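4 组装与调平

4.3 安装层板

1. 从最下层开始，逐层向上安装。层板前沿的挡边朝外，两端挂钩同时对准立柱槽孔。
2. 用橡胶锤轻敲层板两端，直到挂钩完全落到槽底。不要敲击层板中部。
3. 相邻两节货架共用一根立柱时，先装左节，再装右节。两节同层的挂钩须插入同一高度的槽孔。
4. 每层装好后，双手按住前沿向下压，层板不应翘起。

注意：安装时请佩戴手套。槽孔边缘未做卷边处理。

4.4 调平

1. 货架就位后，将水平尺放在最下层层板上，先测左右，再测前后。
2. 旋转地脚螺母调节高度。Mallico 系列的调节余量为 44 毫米，超出时请在地脚下加装垫板。
3. 多节连排时，以中间一节为基准，向两侧依次调整。
4. 调平后拧紧锁紧螺母，再复测一次。
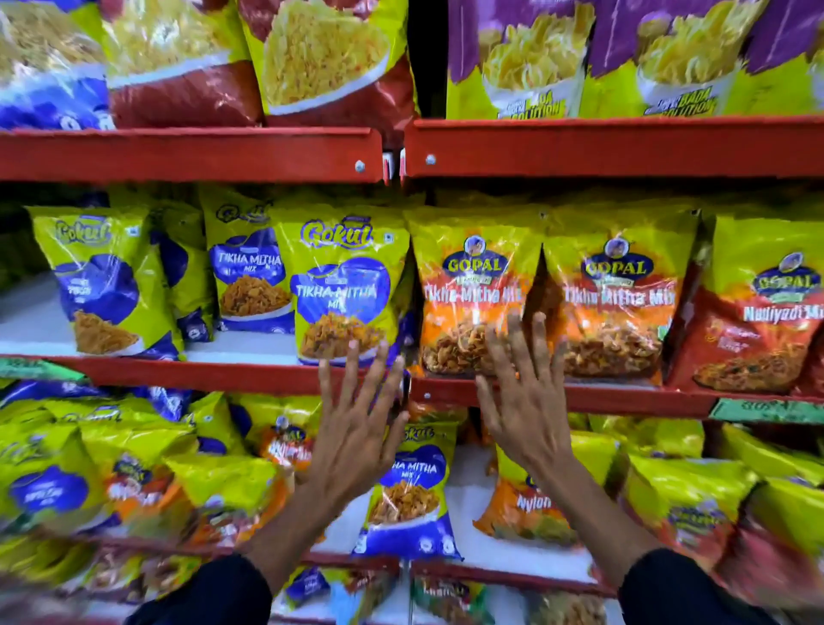 用户反馈：按这个顺序调了两遍，空架时是平的，上完货第二天左边又低了下去，后来发现是地砖下面空鼓，换了位置才好，建议手册里写明要先查地面。本版已采纳，请在开始 4.4 之前用锤柄轻敲地脚落点处的地面，声音发空的位置不要放置立柱。

4.5 承重

单层均布承重上限为 100 千克，单节货架总承重上限为 500 千克。两项须同时满足。集中堆放在层板中央时，单层上限减半。

警告：严禁攀爬或踩踏层板。严禁在满载状态下推移货架。

1. 重物放在最下面两层，轻物放在上层。
2. 上货从下往上，卸货从上往下。
3. 背靠背摆放的货架，两侧应交替上货。

4.6 层距调整

调整前清空该层及其上方各层。拔出安全销，双手托住层板两端向上提起，移到新的槽孔后按 4.3 重新安装。

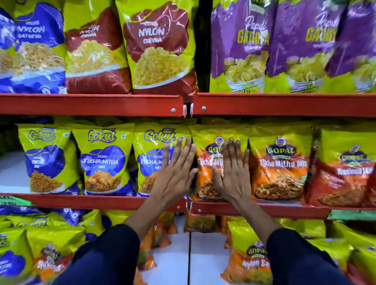 层距取决于商品高度和取货方式。直立商品的顶部与上一层层板之间应留出手能伸入的空间，留得太小，顾客取货时容易带倒旁边的商品。像图中这种袋装零食成排立放的中间层，手掌要能平贴到袋面，取放才方便。罐装商品可以适当收紧层距。调整完毕后检查安全销是否全部插回。

4.7 固定到墙面

1. 高度超过 1.8 米的单面货架必须固定到墙面。
2. 使用随附的 Distine 墙面连接件，每根立柱一个，装在最上方的槽孔内。
3. 石膏板墙不能直接受力，须固定在龙骨上。

4.8 配件与补订

层板、挂钩和安全销可单独补订，安全销的订货号为 244。请在订单上注明系列名称，Mallico 与 Skastatach 的槽孔间距不同，层板不可混用。

本章修订日期：11月15日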